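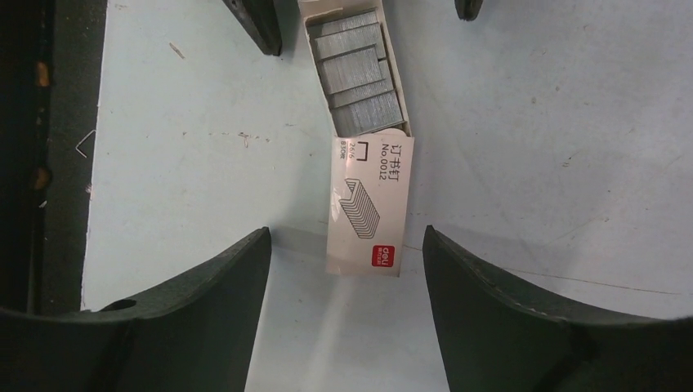

I bought my first domain name at two in the morning, in January, with a cold, and I have been paying for that decision ever since. It was for a shop selling refurbished desk lamps. I wanted something short and a bit mysterious, so I spelled "lantern" in a way no living person would spell it, put a hyphen in the middle and went to bed feeling like a genius.

Then I had to say it down the phone. "It's lantern, but with a y, and there's a dash, no, not an underscore, the other one..." My mum gave up and asked if she could just come round.

So I've gone a bit soft on people who get this right. Take Zoden, who do bike repairs out in Midton. Five letters, sounds exactly how it looks, and you can shout it across a car park. Bhavana Hegde came up with it on the bus. I was expecting a story about Latin roots or a grandfather, and she told me she had a list of 451 made-up words and that one was still free. I was sick with envy!

She did do one clever thing, though. Before paying for anything she read each of her favourites aloud to her business partner, Brayan Cabrera, and made him type what he heard. If he got it wrong, it went in the bin (some lovely ones went in the bin, she's still sore about "Quaylo"). It cost them an evening and a curry.

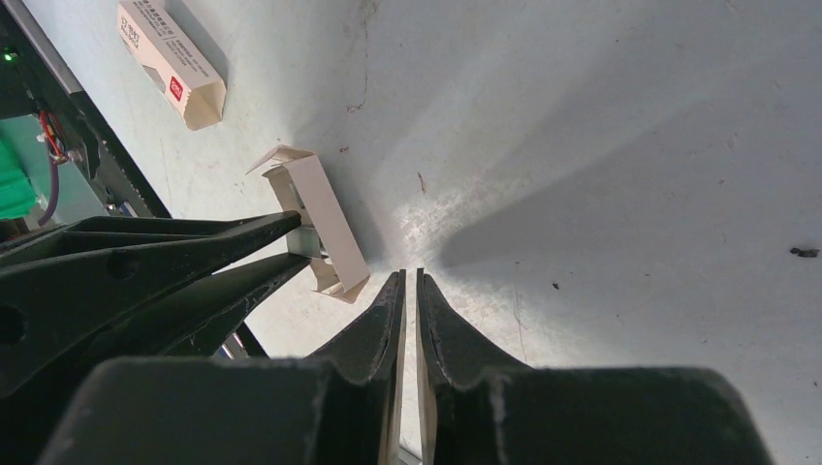 The other route is to buy a name somebody else already owns, and this is where it gets pricey. Tymofii Hutsuliak wanted the plain version of Willent for his bookkeeping firm and found a man sitting on it who had never put up so much as a holding page. The asking price was £1,918. Tymofii offered £423, heard nothing for weeks, and then got a one-line email saying £600 and not a penny less. He paid it before he'd finished his tea.

Was it worth it? He thinks so. He'd been using a version with "online" stuck on the end, and clients kept leaving it off, which meant their receipts were bouncing all over the place.

I still wouldn't tell everyone to do the same. Mingxuan Long runs a tiny pottery site under her own name with a dull ending, and her customers find her through a market stall and a card in their pocket. Her whole budget goes on clay.

Do check the renewal price, by the way. The first year is often cheap as chips and the second can make your eyes water, and it'll come out of your card while you're on holiday. Mine did. I could have let the lamp one go, and I had the cancel page open and everything, but I've got 600 business cards with that stupid dash on them and I'm going to use every last one.

We use cookies to remember your settings and see which pages get read. Accept all | Manage choices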